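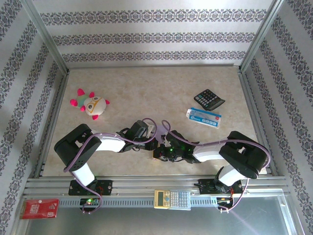 Words and photograph: Teresa Arruda, Trirau Shared Workshop, Kunwood
January 29, 2018

Print this page | E-mail this page

THE TWO-ARM CELL

Dae-han Kwak and I have been building a two-arm cell at Trirau since July. It lives in the corner by the roller door, where the old band saw used to be. Members keep asking what it does and what it is made of, so I have put the answers on the gallery page with the picture.

The cell is called Hwang, after the name on the crate the first lengths of extrusion came in. The software that runs it is called Sorkard and is Dae-han's own work. Neither name means anything.

The two arms over the floor, with the grippers close together in the middle. A turtle or bug soft toy, a black desk calculator and a small white and blue box are on the floor behind them.

NOTES ON THE BUILD

The rail
Both arms stand on the one aluminium rail across the front. We first had them on separate blocks bolted to a bench, and every time someone leaned on the bench the spacing changed. With the rail they move together if they move at all. The mounting plates are black and were drilled on the workshop pillar drill. The left one was drilled twice, as I read the drawing upside down.

The arms
The links are glossy white and the joint housings are black. The two arms are set up as mirror images, with the elbows out to the sides and the grippers turned in towards each other. This gives them the most room in the middle, where most of the work is, and the least room at the front. Anything close to the rail is awkward to reach, and we try not to ask for it.

Cables
The purple cable was what we had. It runs along the outside of each arm and has slack left at the elbow and again at the gripper. Our first go had the cable tied down tight, and it pulled out of its connector when the arm folded. Loops look untidy but have given no trouble. Below the rail the wiring meets a perforated grey tray, which was sold for office desks and cut down with a hacksaw.

Grippers
Plain parallel jaws with small fingers. Dae-han has tried longer fingers and went back. The two grippers can get in each other's way when both are near the centre, and Sorkard has a minimum gap written into it which we change fairly often. It is set at 23 millimetres this week. Below that we have had fingers hook on brackets, and getting them apart with the power off takes two people.

Walls
Grey patterned wallpaper on three sides. It came from the end-of-line bin at the decorating shop and it covers the boards well. Several people have said it looks like somebody's dining room. We would like to be able to swap the walls for other patterns and have cut spare boards for this, but they are still leaning against the bandsaw bench with no paper on them.

Floor
Light beige with a mottled, marble-like look. The first floor was a glossy white sheet and it threw reflections back from the strip lights all afternoon. The present one is better. It marks if you drag a chair across it, so please don't put the cell floor down on the ground when you move it.

Things to pick up
We keep a crate of ordinary objects under the bench. The soft toy with the pink feet is everyone's favourite, including the arms', as it gives when it is squeezed and the jaws do not need to be exact. Calculators are harder. They are thin and flat, and the jaws have to come at them from the side. The black one on the floor and the small yellow and silver one on the rail are both from the crate. Boxes are easy if they are lying across the jaws and hard if they are lying along them.

Please add to the crate if you have something suitable. It should be light, with nothing sharp on it, and you should not mind if it comes back scratched. No glass. No food either, after the business with the biscuits.

Electronics
There is a board under each arm's base. They are open at the moment so that we can get at the connectors, and the covers will go on when we stop changing things. Don't rest tools or drinks on the ledge below them. A green light on a board means that it has power, so leave the wiring alone until it has gone out.

WHAT IT CAN DO

Pick up an object with one arm, pass it to the other and put it down on the far side. We ran this 200 times with the soft toy before Christmas and 91 of the passes went through without help. Most of the failures were at the handover, where the first gripper let go before the second had closed. Dae-han has since added a short wait there. We have not repeated the full run.

It can also be moved by hand-held controls, which is how most members will meet it. The controls are slow on purpose. It takes roughly an evening to get used to the left arm and the right arm having opposite ideas about which way is out.

WHAT IS STILL TO DO

Covers for the boards, as above.
A proper stop button on the right-hand side as well as the left.
Labels on both ends of every cable. I have done the left arm.
New feet for the frame. It rocks a little when both arms reach out at once.
A decision about the metal tray at the front, which is handy for parts but reflects the lights.

USING THE CELL

Ask Dae-han or me first. You need to have done the short induction, and there has to be a second person in the room. Long hair tied back, no lanyards, hands outside the rails while the power is on. Move objects only when both arms are parked.

The sign-up sheet is on the side of the grey cabinet. Sessions are an hour and the limit is seven names a week, as we still need the remaining evenings for the build. If the sheet is full, write on the back and we will carry you over to the next one.

Spare extrusion offcuts are in the tall bin and anyone can have them. The purple cable is not spare.

Print this page | E-mail this page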